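Sorting and storing small jewellery and keyrings

Last revised July 19, 2019. Text by Lucyna Ostrowski, checked by Magdalini Konstantinidis.

These notes cover costume jewellery, split rings, bag charms and small metal ornaments kept in boxes at home. Fine jewellery with set stones should be stored piece by piece and is outside the scope of this page.

Work surface

Use a table covered with a cotton cloth. Bare wood or glass lets round items roll and marks soft plating. A printed cloth is acceptable for large pieces, but stud backs and jump rings under 8 mm are hard to find on a busy pattern. For those, lay a plain tea towel over the print. Turn the hem up along the front edge if the table slopes. Shake the cloth over a tray before washing it.

Keyrings and charms

Keep keyrings apart from anything worn on the skin. Split rings are hard steel in most cases and will scratch plated metal on contact. Lay each one flat, close any open links with flat-nosed pliers, and check the point where the charm joins the chain.
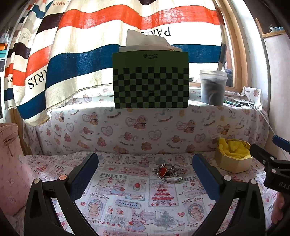

Enamelled and lacquered charms chip first at the edge. Wrap these singly in tissue or put each in its own small bag. Do not hang several on one ring for storage — they knock together every time the box is moved. A split ring that no longer springs shut should be replaced before the keys go back on it.

Wipe steel rings with a dry cloth. If there is rust, use a fine abrasive pad on the ring only, and detach the charm beforehand. A drop of light machine oil on the coil of the ring is enough. Wipe off the surplus or it will transfer to pockets and linings.

Choosing a box

A rigid box with straight sides is easier to line than a round one. Octagonal gift boxes work well, as the short corner panels hold the cloth in place. Check the inside for bare staples or hardened glue. The Clademer tins we used previously had a rolled rim that caught fine chain, and we no longer use them for necklaces.

Lining the box

Cut the cloth to twice the width of the base plus the height of two walls. Soft, closely woven cotton or a lint-free duster is suitable. Wash new coloured cloth separately and dry it fully; strong yellows and reds can bleed. Push the cloth into the corners and leave the spare length standing at the back, where it can be folded forward over the contents.

Place rigid pieces such as bangles and open hoops first, then set smaller items around them.

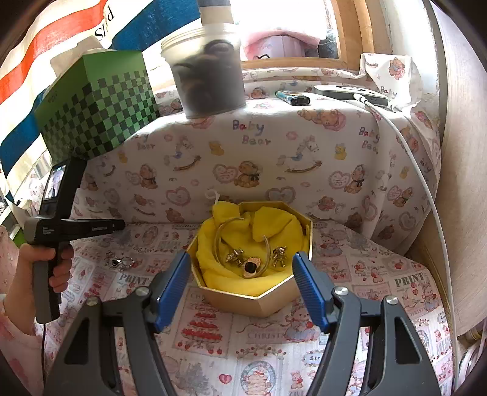 Figures and brooches with projecting parts should not be pressed under a hoop. If two pieces must share a layer, raise a fold of the lining between them. Cluster pieces with many small stones go in a separate bag, face up, with the air pressed out.

Do not fill a box past the point where the lid closes under its own weight. Forcing the lid bends open cuffs out of shape, and repeated bending will crack them.

Damp

Put one silica gel sachet under the lining, out of contact with metal. Replace it in May and again before winter. Leave rubber bands and newspaper out of the box; both tarnish silver.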